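# Chapter 6: Working Rules for Robotic Disassembly Cells

A robot that takes products apart meets conditions that an assembly robot seldom sees. On an assembly line, every part arrives new and in a known position. In a disassembly cell, the same model of computer may come in with a bent panel, a missing screw or a cable that someone rerouted years ago. The rules in this chapter were written with that in mind. They apply to small cells with one arm and one worktable, such as the training cells at Grelov and the larger recovery hall at Pletik.

You should already know the terms *payload*, *reach* and *protective stop* from Chapter 2. If you skipped the section on gripper force, go back and read it now.

After this chapter you should be able to:

- check a unit before it enters the cell
- explain when a part may be lifted and when it must be left in place
- set the hold conditions for a part that stores data
- fill in a removal record

## 6.1 Before the arm moves

Most faults in a disassembly cell start before the program does. A unit that was never unplugged, or one that rocks on the table, will cause trouble no matter how well the path was planned.

The Rind procedure, used throughout this book, has five checks. They are done by hand, with the arm in a protective stop.

1. Disconnect the unit from power and hold its power button down for 5 seconds.
2. Lay the unit on its side with the open face up. Press on each corner. If it rocks, shim it or move it.
3. Remove loose screws, brackets and panels from the arm's path. Parts may stay on the table if they are outside the marked path.
4. Look for cables that cross the part to be removed. Unplug them at both ends where you can reach them.
5. Read the label on the part and compare it with the job sheet. A part that doesn't match is not removed until the job sheet is corrected.

Check 4 takes the longest and is the one most often rushed. In one review of 3,159 removals at Pletik, snagged cables led to more stops than any other cause. A cable that lies beside a part can still catch on it during the lift, so look at the space above the part as well as the part itself.

## 6.2 Lifting and holding

A part is lifted straight along its rails until it is fully clear of the case. Only then may the arm turn or travel sideways. The clearance height is set for each model of case and is measured from the highest edge, cables included.

Grip the carrier where there is one. A hard drive in a plastic caddy should be held by the caddy, with no finger pressure on the drive's circuit board. Gripper force for caddies is limited to 70 percent of the value used for bare metal parts – plastic rails crack, and a cracked rail may not let go cleanly at the drop point.

Storage drives have one more rule. From the moment a drive leaves the case until it is placed in a holder, the cell may not be left unattended. If the arm stops during that time, the operator stays with it and enters the stop in the removal record.

**Figure 6.1** A drive held in its caddy over an open tower. The blue band on the label reads "1.0TB" and "WD Blue". 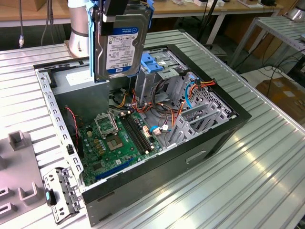 ## 6.3 The removal record

Each removal gets one line in the record, entered at the cell and not from memory at the end of the shift. Cells that run the Ramuvus controller fill in the time and the program number automatically. The operator adds the part type, the label text and any stop that occurred. Write the label text as printed, including spaces and periods.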